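Boards > Manipulation > Methods & Results > Wrist cameras and the ceiling problem
Print this thread | E-mail this thread
14 replies | 7 shares

skallo_bench
January 15, 2020

Posting our shelf results before I lose my nerve. We trained the same grasp policy 2 ways on the Skallo set, 3347 wrist-camera episodes, all in shops. One version saw every frame. The other had what Meenakshi Saxena on our team calls the gaze filter: a small network scores each frame for whether there's anything in it worth reaching for, and low scorers get dropped before training.

The filtered policy did better on shelves it had never seen. It also trained faster, having less to read. I expected the first and had bet lunch against it anyway.

Typical of what the filter throws out:
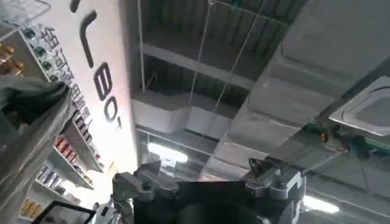 Photo: Skallo wrist camera / M. Saxena

It scored near the bottom. Fingers at the bottom of the view, shelves squeezed over to the left with a gray cloth hanging across part of them, and the rest is ductwork and lights. As a record of somebody's air conditioning it's first rate.

gradient_dissent

Nice, but I don't buy the conclusion. You dropped frames AND changed the mix of arm poses. Anything pointed at the ceiling is also a frame where the wrist is in an odd position. Maybe your policy improved for the simple reason that it never had to learn odd positions. Did you run a control where you drop the same number of frames at random?

skallo_bench

We did. Random dropping came out a little worse than keeping everything. I left it out of the post so that someone could catch me leaving it out.

gradient_dissent

Random isn't the control I want either, come to think of it. Match on wrist pitch. Drop frames with the same pitch and a HIGH score.

p_mittal

Second the pitch-matched control. We tried something like this with Takagi in September and the whole effect was pitch. Took us weeks to find, and we had a lovely poster by then.

Also, I'd argue about that frame. There are products in it! Small dark green ones up on a shelf beside the wall panel, red and orange ones lower down, yellow at the bottom. A person would get a decent idea of where the shelves are from that. Your filter is calling it garbage on the grounds that most of it is roof.

skallo_bench

Fair. The scorer works on the whole frame, so a busy strip at the left gets outvoted by the duct. Meenakshi wanted to score by patches. I said it would be slow. She has been copied on this thread, so I expect to hear about it.

Onu_V

Viorica Onu here, I work on Viven. We keep all our ceiling frames and I'd be sorry to lose them. Lights and beams don't get restocked. Products do. For working out where the wrist is, give me a boring roof any day -- for working out what to grab, sure, throw it away.

gradient_dissent

So two data sets then, one for knowing where you are and one for knowing what you want. I know people who could use that.

abhi_u

Does the scorer read text? There's big black lettering on that white panel and I can make out what looks like an 80. If it's a price or promo sign I'd have thought it would push the score up.

skallo_bench

It doesn't read. It was trained on grasp labels only, and to my knowledge nobody has ever grasped an 80. I don't know that it's a price, by the way.

M.Estrella

Question from the cheap seats. What threshold? We run Stomamico on a tiny budget and dropping frames sounds like the first method in years I can afford.

skallo_bench

We cut the bottom 2 deciles. Past that it started eating approach frames and the arm got shy near the shelf, hovering like a guest at a buffet. I'd start lower and look at what you're losing.

M_Saxena

Patches were not slow. I ran it last night. Pitch-matched control is next, and gradient_dissent can pick the seeds.

gradient_dissent

I'll pick ugly ones.

7 shares | Print this thread | E-mail this thread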